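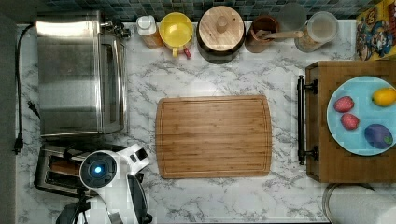 A customer in Goltport wrote in March to ask whether the Wisine stores enough power to run her kitchen through an outage, and whether it has to be kept near a window. The short answers are no and no. The longer ones are further down, with the other things people ask us most.

# Wisine hand-crank power unit: frequently asked questions

## What is it?

The Wisine is a portable battery that you charge by turning a handle. It has a light on the front and two USB ports on the side. It was designed by Sterkard for homes where the power goes out often, and for people who camp away from hookups.

## How long do I have to crank it?

Eleven minutes of steady cranking gives you an hour of light on the low setting. You don't need to go fast. Past a certain speed the unit limits its own input, so extra effort is wasted.

## Can I charge it from the wall?

Yes. Use the cable in the box and any ordinary USB charger. Most owners keep it topped up this way and only crank when the power is out. A full charge from the wall takes one night.

## Will it run a toaster, a kettle or a microwave?

No. Anything that makes heat needs far more power than the Wisine can give. It is meant for phones, small radios, and its own light. There is no household outlet on the unit, and we don't recommend adding an adapter from another maker.

## Does it need sunlight?

No. There is no solar panel. You can store it in a drawer or a closet. Keep it somewhere dry, and don't leave it in a car during hot weather.

## How many times will it charge my phone?

That depends on the phone. Most newer ones get one full charge and part of a second. Older phones with smaller batteries get two. If you use the light at the same time, expect less.

## Is it waterproof?

It can handle light rain. The port cover must be closed all the way. Don't put it under a faucet or set it down in a puddle. If water gets into the ports, leave the cover open for a day before you plug anything in.

## The handle feels loose. Is it broken?

Probably not. A little side-to-side play is normal. If the handle turns with no resistance at all, the gear has slipped. Stop cranking and write to us with the serial number from the bottom of the case.

## What kind of battery does it have, and can I replace it?

It is a lithium iron phosphate pack rated for 1700 charges. The pack can be replaced with a small Phillips screwdriver. Order the spare made for your model year. Packs from the first model year have a different connector and won't fit newer units.

## How should I store it?

Charge it to half and switch it off with the slider on the back. Check it every six months. A pack left empty for a long time may not take a charge again.

## What does it cost?

The unit is $144, which includes the cable and a carrying strap. Spare packs and handles are sold separately through Katiyar, our parts supplier.

## Where do you ship?

Orders go out from Goltport to all 50 states. We don't ship to other countries yet. Battery rules differ from place to place and we are still working through the paperwork.

## How long is the warranty?

Two years on the unit and one year on the battery pack. Opening the case to change the pack does not void it. Removing the circuit board does.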